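Foro de Automatización de Almacenes > Evaluación de equipos > Kit de manipulación Skerneck

Natanael Rangel
Jun 7, 2023
Estimados miembros: nuestra área de devoluciones evalúa el kit Skerneck, distribuido por Zitix, para la manipulación de mochilas. El precio ofertado es de 4,000 euros, con 14 días de prueba. Solicitamos la opinión de quienes dispongan de experiencia con artículos textiles.

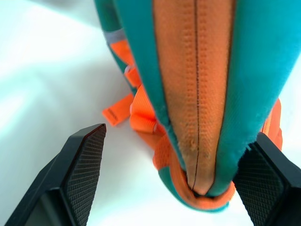 El pliego exige 100 ciclos por turno sin intervención del operario. Agradeceríamos datos sobre el desgaste de los dedos.

nassar_tecnica
En Nassar empleamos el kit durante 3 meses. El agarre de correas acolchadas fue correcto; las cintas sueltas resultaron más problemáticas. Recomendamos su adquisición.

tukemcombe_log
Debo discrepar. El proveedor no incluye la calibración en el precio y la documentación es insuficiente. Adjunto vista de la muñeca.

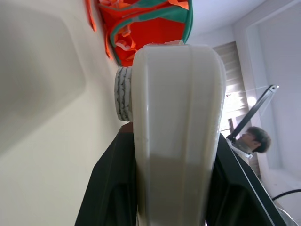 Dedo blanco de la pinza, con almohadilla cilíndrica lateral.

nassar_tecnica
La calibración figura en el anexo de nuestro contrato. Convendría revisar qué versión se le ofertó.

Natanael Rangel
Agradezco ambas respuestas. Solicitaré a Zitix el anexo por escrito antes de iniciar la prueba.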